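Last touched 4/30/25. If your copy has a column called `colour_maybe`, it's older than that and you should throw it away.

# Wutance

Wutance is the job history of Tonudum, a sign and vehicle graphics shop in Flevden, boiled down to one CSV and a small script that reads it. It has 2561 rows. Each row is one piece of work somebody paid for, or at least agreed to pay for: window lettering, van wraps, banners, A-frames, menu boards, magnetic door signs, and one hearse.

I built it to answer a question from the front counter, "what did we charge last time?", which used to be answered by shouting toward the back of the shop. The shouting still happens. Now there's a file to disagree with it.

## What's in the folder

```
wutance/
 jobs.csv the data
 materials.csv vinyl, laminate and board codes
 lookup.py the script
 notes/ scanned job tickets, typed up
 README.md you are in it
```

## Running the script

You need Python 3 and nothing else. I had dependencies at one point and we have parted on good terms.

```
python lookup.py --type van --area 20
python lookup.py --type window --city flevden --since 2021
```

`--area` is in square feet. If you type square inches you will get a very confident quote for wrapping a small airport.

Results come back sorted by how close they are in size, then by date. The script shows up to 10 matches. Past that people stopped reading and picked the cheapest one, so I cut it there. 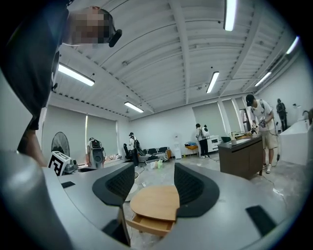
*Gripper fingers with black textured pads, person leaning in at upper left.*

## Columns

| column | type | what it means |
|---|---|---|
| `job_id` | text | Shop ticket. Letters mean rework. |
| `type` | text | See the list further down. |
| `area_sqft` | number | Printed area, before trimming. |
| `material` | text | Code, matches `materials.csv`. |
| `surface` | text | What it was stuck to. |
| `install` | yes/no | Did we put it up, or did they? |
| `proofs` | number | How many proofs the customer asked for. |
| `quoted` | number | Dollars, before tax. |
| `billed` | number | Dollars, before tax. Frequently a different number. |
| `ticket_note` | text | Whatever was scribbled at the bottom. |

`proofs` is my favorite column. There is a florist in there whose entire order was the word OPEN, and the proof count would make you put your head down on the desk.

`billed` minus `quoted` looks like it should tell you how good our estimating is. Mostly it tells you who changed their phone number after the banner was printed.

## Job types

- `window` for cut vinyl or perforated film on glass
- `van` for any vehicle with cargo space, including the hearse
- `car` for the rest, full or partial
- `banner`
- `board` for rigid panels, indoors or out
- `floor` for floor graphics (see Known problems, at length)
- `container` for anything stuck on a bottle, jar, tub or can
- `magnet`
- `other`, which I have tried to keep small and failed

## Where the rows came from

The newer jobs were exported from Singhal, the quoting system we use at the counter. Singhal exports dates in whatever format the person at the keyboard preferred that morning, so I rewrote them all as year-month-day. Anything I couldn't settle (is 03/04 in March or in April?) has a blank `date` field and a small apology in `ticket_note`.

Another 557 rows were typed in by hand from paper tickets. Paper tickets in a sign shop live near solvent and coffee, and a few had been used to test a squeegee. Where the price was unreadable I left it blank. I did not guess, though I was strongly encouraged to.

Customer names are gone. So are phone numbers, plate numbers, and the wording of the signs, with the exception of common words like OPEN, SALE and NOW HIRING. I kept those because I wanted to know how much each of them costs per letter. NOW HIRING is poor value.
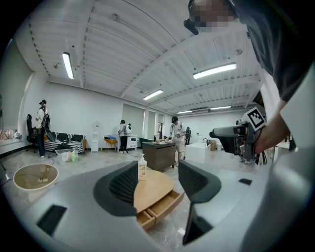 The `surface` column took longer to clean than all the others combined. The old tickets say things like "smooth-ish," "wall" and "the usual," and those have been sorted into flat, curved, textured and compound as best I could. Curved covers anything that bends one way, compound is for van fenders and other things that bend two ways and hate you. Small jobs use the same words. A clear pump bottle with a pale label, like the one standing on the round table up there, would go in as type `container` and surface `curved`, with the area of the label only. Please don't enter the area of the bottle. Somebody did that for a run of honey jars and for a while our cheapest product per square foot was honey.

## Known problems

**Floor graphics.** For a good stretch these were logged as `board`, on the theory that a floor is a board lying down. I've fixed the ones I could spot from the material code. If a `board` row has a slip-rated laminate on it, it's a floor.

**Partial wraps.** "Partial" has meant everything from a logo on one door to an entire van minus the roof. Trust `area_sqft` and ignore the word.

**October.** Every October has a lump of banner jobs in it, all rushed and all yard-sale bright. Those are haunted houses and people running for county office, and after I removed the names I can no longer tell which is which. They'll pull your banner average up. Use `--no-rush` to leave them out.

**Reworks.** A ticket ending in `R` is a job done twice. `billed` on those rows is often zero. If you average them in, you will conclude that we are very generous.

**Inflation.** Prices are what they were on the day. The script makes no attempt to adjust them. Cast vinyl in the older rows costs what a decent lunch costs now, and reading those rows aloud makes the owner sad.

## What not to use it for

Don't use it to price work in another city. Flevden has cheap parking, strong wind and a sign ordinance that measures letter height from the descender, and all of that is baked into the install numbers.

Don't use it to set a fixed price list either. We tried. The list lasted until a customer brought in a horse trailer with rivets.

## Adding rows

Put new jobs at the bottom and run:

```
python lookup.py --check
```

It will complain about missing materials, negative areas and any quote that ends in .99, which I consider a moral failing. Warnings are fine. Errors need fixing before you send the file back.

One row per job, even if the customer calls it "basically the same thing but on a boat."

## Who to bother

Santosh Rathore looks after the file and wrote most of the script, including the part that rounds wrong on half-foot panels. He knows. Send him the `job_id` and a picture of the ticket if you have one, and leave the ticket itself where it is, because the last one that got mailed over arrived stuck to its own envelope.

## License

Internal to Tonudum and whoever we hand it to. You can copy the script for your own shop. Change the name at the top, and take out the line that prints "measure it again" when the area is a round number, unless your installers need to hear it too.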